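Rust spots on dish rack rods, hard water

Posted in Kitchen & Household, October

tmarsh_34
My rack has a black frame and metal rods. Orange spots keep forming where the rods enter the frame. Water here is hard. Is there a treatment, or do I replace it?

Nikola Todorova
The spots start where the plating is thin, usually at cut ends. Scrub with a paste of baking soda and water, rinse, dry fully, then seal each rod end with clear epoxy. Let it cure 12 hours. Put a cloth under the rack and change it daily.

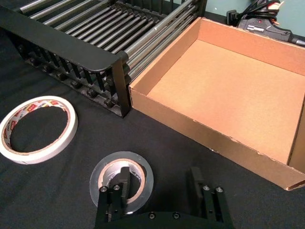

Will vinegar remove the spots?
White vinegar removes light rust in roughly 9 minutes. Rinse it off right away, as it also attacks zinc plating.

Mine was an Ekness and the ends went first. Two coats of epoxy held through the winter.

grisuvthorpe_dan
Just buy stainless. If a magnet sticks hard it is probably plated steel, though some stainless grades are magnetic too. There was a comparison in the Sandhu household bulletin, if your library has it.

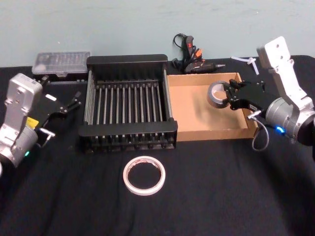
Vol. 12, No. 2, p. 34

The table on that page lists rod material and finish by model. It does not cover replacement feet, so measure the old ones before ordering.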